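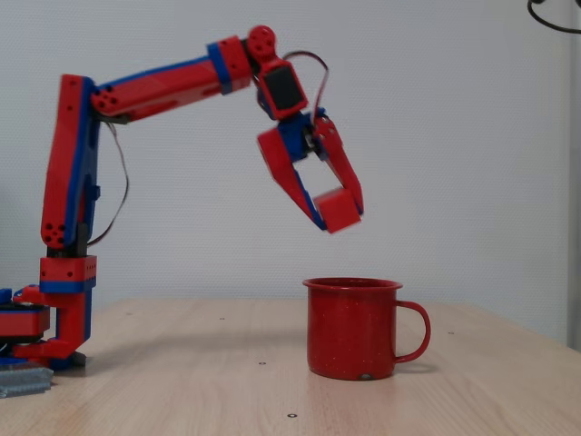 Elmarie Hendricks wrote in to ask whether the Koswood enamel mug really keeps coffee hot, as her sister swears. It doesn't. I poured at boiling and had tepid soup-water in the time it takes to read one email from my bank.

The handle also gets hot enough to teach you something. Still, I've dropped mine on the patio 6 times and it has one chip, near the base - a look campers pay extra for. It holds 300 ml. Buy it for the tent, and drink fast. Three stars.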